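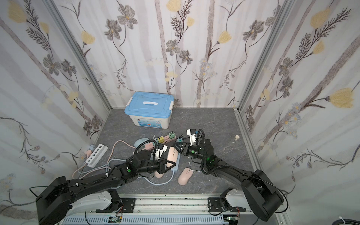
Changes to household recycling and storage collections from June

Residents of Rikville and Cirkside will receive a revised collection service from June, following the decision to bring the two districts under a single arrangement. The new service replaces the separate schedules that have applied since the Cirkside depot closed, and it will be run from the Bododa Road site. Every household in both districts should by now have had a letter setting out its collection week. Any household that has not should contact the Environment Office using the details at the foot of this item.

What is changing

Paper and card will be collected every second week, as at present in Rikville. Cirkside households, which have until now had a monthly paper round, will move to the same pattern. Glass will continue to be collected monthly in both districts. Food waste remains weekly and is not affected.

The principal change concerns small household goods. Until now these have been accepted only at the Bododa Road site, and residents without a car have had difficulty in using the service. From June, small goods in usable condition may be left out with the glass collection, provided that they are placed in a lidded box and that the box is marked REUSE on at least one side. Goods will be taken to the Sisodia Centre, where they will be sorted and offered to households on the district register.

The trial of this arrangement covered 941 addresses in the eastern part of Rikville. Of these, 800 put out a box at least once during the trial. A further 57 addresses asked for the service to be extended to furniture. This has been considered and cannot be offered at present, as the vehicles used on the glass round do not have a tail lift. Furniture may still be booked for separate collection under the existing terms.

What may be put out

The following will be accepted in the reuse box: crockery, pans and kitchen utensils; bed linen, towels and curtains, clean and folded; children's toys and games with all their parts; books; picture frames without glass; hand tools; and unopened decorating materials, including rolls of wallpaper and sealed tins of water-based paint.

The following will not be accepted: electrical goods of any kind; mattresses and pillows; car seats and cycle helmets; knives other than table knives; medicines; gas canisters; and solvent-based paint, varnish or thinner. These should be taken to Bododa Road, where separate bays are provided. Electrical goods were accepted for the first month of the trial but had to be withdrawn from the list, as they could not be tested at the Sisodia Centre before being passed on.

Residents are asked to take particular care with toys. A considerable number of incomplete sets were received during the trial, and most had to be recycled. Jigsaws should be tied or taped shut. Soft toys should be washed.

Boxes

The Environment Office will not be issuing boxes. Any rigid plastic box with a close-fitting lid may be used, up to the size that one person can lift comfortably when full. Cardboard boxes are not suitable, as they cannot be relied upon in rain. Bags will be left behind.

Boxes will be emptied at the kerb and returned to the same place. Residents should mark the house number clearly on the box itself. Lids should not be taped or tied down. In exposed streets, and in particular along the upper part of Cirkside Hill, a brick or similar weight may be placed on the lid.

Boxes should be at the kerb by 7 am on the day of the glass collection and should be taken in the same evening. They should not be placed on top of glass containers or in front of dropped kerbs. Where properties share a bin store, the box may be left beside the glass container inside the store, and the crew will look for it there.

Flats and shared entrances

Separate arrangements apply to blocks with a shared entrance. Managing agents have been asked to name one point on the ground floor at which reuse boxes can be left, and to display a notice giving its location. Where an agent has not yet replied, residents should continue to use the Bododa Road site until a notice appears. Boxes must not be left on stairs or landings, or in any place where they would obstruct a fire door.

Residents who have difficulty in moving a box to the kerb may apply for assisted collection. Those already receiving help with their other containers do not need to apply again, and the crew will collect the reuse box from the same place.

The Sisodia Centre

The Sisodia Centre will open to registered households on two mornings each week, from 9.30 am until noon. The entrance for visitors is on the garden side of the building. The yard at the front is required for vehicles and should not be used for parking or for leaving goods. There is level access throughout the ground floor.

The register now stands at 929 households. Applications are welcome from any household in either district that receives a reduction in its local charges, and from others on the recommendation of a school, health visitor or housing officer. No charge is made for goods. Each household may take up to eight items at a visit, with a set of crockery or a pair of curtains counted as one item.

Goods are not reserved in advance, except for households moving into a new tenancy. These may request a starter pack of kitchen goods and bed linen by giving the Centre two weeks' notice.

Goods cannot be handed in at the Centre itself. Residents who wish to bring items in person should take them to Bododa Road during normal opening hours, and they will be transferred from there.

Missed collections

A missed collection should be reported within two working days. The crew will return where a box was out on time and was correctly marked. Where goods could not be accepted, a card will be left in the box stating which item was refused. A box containing a refused item will otherwise be emptied as normal.

Collections will not be made when roads are unsafe through snow or ice. In that event, boxes should be taken in and put out again on the next glass collection. No additional round will be arranged.

Bododa Road site

Opening hours at Bododa Road are unchanged. The site will, however, operate a one-way system from June, with all vehicles entering from the Rikville side and leaving by the lower gate. Visitors on foot should use the marked path to the left of the weighbridge. The garden waste bays will move to the far end of the site while the existing surface is relaid, and residents with heavy loads are advised to allow additional time.

Further information

A printed calendar showing all collections is available from the libraries in Rikville and Cirkside and from the office at Bododa Road. Large print copies can be supplied on request. Enquiries about the register should be made to the Sisodia Centre directly. All other enquiries should be addressed to the Environment Office, Bododa Road, Rikville, marked Household Collections.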